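Ticket 1958
Objet : le bras lâche les boîtes à couvercle juste avant le panier
Ouvert le 2026-05-10 par Barbara Kaczorowski
Produit : bras Clircombe, logiciel Grosov 2
Statut : résolu en partie

Bonjour l'équipe Murkeck,

Je vous écris parce que je tourne en rond (comme mon bras, d'ailleurs, qui fait un joli tour complet du poignet avant chaque prise, mais ça c'est un autre ticket et je vous l'épargne pour le moment). Chez Peeters, on prépare des repas à emporter, et toute la fin de journée c'est la même chose : des boîtes en plastique à refermer, à ranger, à remettre dans des paniers, à ressortir le lendemain. Mon patron m'a donné la permission de voir si une machine pouvait prendre ça en charge. Pas la cuisine, pas la vaisselle, juste le rangement des boîtes ! Je me disais que c'était le plus facile du lot. Bon.

Le problème, donc : la prise se passe bien une fois sur deux, la montée aussi, et au moment d'arriver au-dessus du panier la boîte se met à pivoter entre les doigts. Elle penche, elle accroche le bord, et soit elle tombe à côté, soit elle reste coincée en travers. Le logiciel, lui, affiche « tâche terminée » avec une assurance que je lui envie.

La tâche telle que je l'ai saisie dans Grosov : prendre la boîte posée à plat sur la planche, la lever, la mettre dans le panier en fil blanc au fond. Une seule boîte à la fois, rien d'autre sur le trajet.
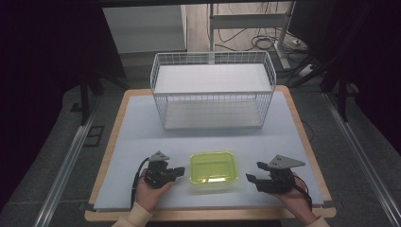
J'ai fait environ 75 essais depuis le début de la semaine, avec 26 rangements corrects. Le reste se partage entre les chutes, les boîtes de travers et quelques cas où le bras n'a pas bougé du tout, que je mets à part parce que je soupçonne un câble. Je n'ai pas touché aux réglages d'usine, sauf la vitesse que j'ai baissée (ça fait moins peur à tout le monde et ça ne change rien au résultat).

Ce que j'ai déjà essayé, pour que vous ne me le redemandiez pas :

Redémarrer, évidemment. Deux fois. Aucun effet.

Nettoyer les doigts de la pince à l'alcool. Un peu mieux pendant une heure, puis retour au point de départ.

Augmenter la force de serrage. Alors là, le couvercle s'est ouvert tout seul au milieu du trajet, avec un petit « ploc » très satisfaisant si on n'a pas de riz dans la boîte. Il y avait du riz dans la boîte.

Changer l'éclairage, parce que j'avais lu dans votre notice que les matières translucides embêtent les caméras. Je dirais que la prise est plus régulière avec la lampe du plafond éteinte, mais je n'ai pas assez d'essais pour le jurer.

Je joins le journal de Grosov. Si vous voyez quelque chose, je prends !

Barbara

Réponse de l'assistance, Oliwia Brzozowska

Bonjour Barbara,

Merci pour le journal, il est complet et ça change la vie. Désolée pour le riz.

J'ai regardé vos essais ratés et ils se ressemblent beaucoup. Le bras attrape la boîte par les grands côtés, assez bas, donc sous le centre de gravité. À vide, ça tient. Dès qu'il y a quelque chose dedans, le contenu glisse pendant la montée et la boîte tourne autour des doigts comme autour d'un axe. Le serrage n'y peut pas grand-chose, et comme vous l'avez vu, plus fort c'est pire pour le couvercle.

Deux pistes. La première, dans Grosov, menu Prise, décochez « hauteur automatique » et remontez le point de contact juste sous le rebord du couvercle. La seconde, plus embêtante : le logiciel considère que le travail est fini dès que les doigts s'ouvrent. Il ne vérifie pas où la boîte est arrivée. Il y a une option « contrôle après dépose » qui reprend une vue du panier, elle est désactivée par défaut et elle rallonge le cycle.

Pouvez-vous essayer l'une sans l'autre, puis les deux ?

Oliwia

Barbara, le lendemain matin

Bonjour Oliwia, alors j'ai remonté le point de contact et déjà ça n'a plus rien à voir ! La boîte vide part droite, arrive droite, se pose droite. J'ai appelé les collègues pour qu'ils voient. Évidemment, devant les collègues, elle est tombée.

Pleine, c'est mieux qu'avant mais pas gagné. Avec de la salade, ça passe. Avec de la soupe, je n'ai pas osé, j'ai mis de l'eau, et le ballottement fait osciller le poignet, qui corrige, ce qui fait ballotter encore plus. On dirait moi quand je porte une casserole trop remplie. Sauf que moi, je ralentis sans y penser, et c'est là que je commence à me poser des questions sur le projet en général.

Je m'explique. Quand je range une boîte, je ne la prends jamais deux fois pareil. Si elle glisse, je la rattrape avec l'autre main, ou je la cale contre le bord du panier, ou je la tourne sur la tranche parce qu'il ne reste qu'une petite place. Je n'ai appris ça à personne, les saisonniers le font au bout de cinq minutes. Et le bras, il faut lui expliquer chaque cas. Est-ce que c'est moi qui m'y prends mal, ou est-ce que c'est le niveau actuel de ces machines ?

Le contrôle après dépose, je l'ai mis aussi. Il marche, il m'a signalé des boîtes de travers que j'aurais ratées. Par contre il m'a signalé un panier bien rangé comme étant vide, et là je pense que c'est encore le plastique translucide qui lui joue des tours.

Oliwia Brzozowska

Vous ne vous y prenez pas mal du tout. Je vous réponds franchement : prendre un objet rigide, toujours le même, toujours au même endroit, on sait faire depuis longtemps. Dès que l'objet bouge dans la pince, qu'il y a un couvercle plus ou moins bien mis et un contenu qui se promène, on est dans ce qui reste difficile. Ce n'est pas propre au Clircombe.

Pour le rattrapage à deux mains, un bras seul ne le fera pas. Il existe une configuration à deux bras, mais la mettre au point demande beaucoup de démonstrations faites par des personnes, et la reproduction ensuite est moins régulière qu'on ne le voudrait. Je ne vous la conseille pas pour votre atelier cette année.

Pour la mise sur la tranche, c'est déjà plus jouable. Il y a un mode « orientation de dépose » qui fait pivoter l'objet avant de le lâcher. Il faut une prise à cheval, un doigt sur le couvercle et l'autre sur le côté transparent, avec le rebord pris entre les deux. Essayez à vide d'abord, s'il vous plaît !

Pour le panier déclaré vide, mettez une feuille mate et foncée dessous. C'est bête, ça améliore beaucoup le contraste.

Barbara, dans l'après-midi

Feuille foncée posée (le dos d'un vieux calendrier, ça fera l'affaire), plus de panier fantôme. Merci !

J'ai passé le reste du temps sur la tranche. Première constatation, la notice dit « doigts parallèles au rebord » et le schéma montre le contraire. J'ai suivi le schéma, c'est lui qui a raison, vous pouvez le faire remonter à qui de droit. Deuxième constatation, quand le couvercle est mal clipsé, la prise à cheval le termine parfois de travers, et après il faut un humain et des ongles pour le rouvrir. Je fais donc vérifier les couvercles à la main avant. Je vois bien l'ironie, on automatise le rangement et on ajoute un contrôle humain devant, mais un coup de paume sur chaque couvercle prend tellement peu de temps que personne ne râle.

Troisième chose, et là c'est une demande : est-ce qu'on peut enregistrer des réglages par type de boîte ? Je passe mon temps à ressaisir la hauteur quand je change de format.

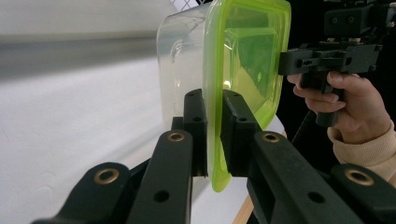 Peut-on laisser le bras ranger les boîtes sans surveillance pendant le service ?

Pas pour l'instant. Avec des boîtes vides, d'un seul format et des couvercles déjà vérifiés, le bras peut travailler seul derrière sa barrière de protection, à condition de laisser actif le contrôle après dépose. Avec des boîtes remplies, gardez quelqu'un à portée du bouton d'arrêt.

Oliwia Brzozowska

Pour les réglages par type de boîte : ça existe, mais c'est caché. Dans Grosov, ouvrez une tâche, puis Fichier, Enregistrer comme profil. Donnez un nom sans accent ni espace, sinon le profil se sauvegarde et refuse de se recharger (défaut connu, correctif prévu en octobre). J'ai transmis pour la notice, vous avez raison, la phrase est fausse et le schéma est bon.

Pour l'oscillation avec les liquides, descendez l'accélération au lieu de la vitesse. Ce sont deux curseurs distincts et le second est replié par défaut. C'est le démarrage et le freinage qui font la vague.

Barbara

J'avais baissé la vitesse depuis le début et je n'avais jamais vu l'autre curseur. Je suis allée le chercher, il est effectivement sous une petite flèche grise de la taille d'une miette. Accélération au tiers : l'eau bouge encore, le poignet ne s'affole plus. C'est lent, mais lent comme quelqu'un de prudent, on supporte.

Les profils fonctionnent. J'avais bien sûr appelé le premier « boîte salade », avec accent et espace, avant de lire votre message jusqu'au bout. Perdu, refait, ça va.

Où j'en suis, pour votre suivi : les boîtes vides, je les confie au bras le soir et je fais autre chose à côté, je nettoie le plan de travail, je prépare les étiquettes. C'est un vrai service rendu, je ne m'y attendais plus. Les boîtes pleines, on continue à la main. Mon patron voulait savoir si on pourrait aussi lui faire plier les torchons. Je lui ai lu à voix haute votre passage sur les objets qui bougent dans la pince et il a dit qu'on en reparlerait.

Il reste le tour complet du poignet avant chaque prise. Je vous ouvre un ticket séparé ?

Oliwia Brzozowska

Ticket séparé, oui, avec le journal d'un démarrage à froid si possible. Et notez dedans si ça se produit aussi après un changement de profil, j'ai une petite idée.

Je passe celui-ci en « résolu en partie » : prise et dépose à vide réglées, prise avec contenu à revoir après la prochaine mise à jour.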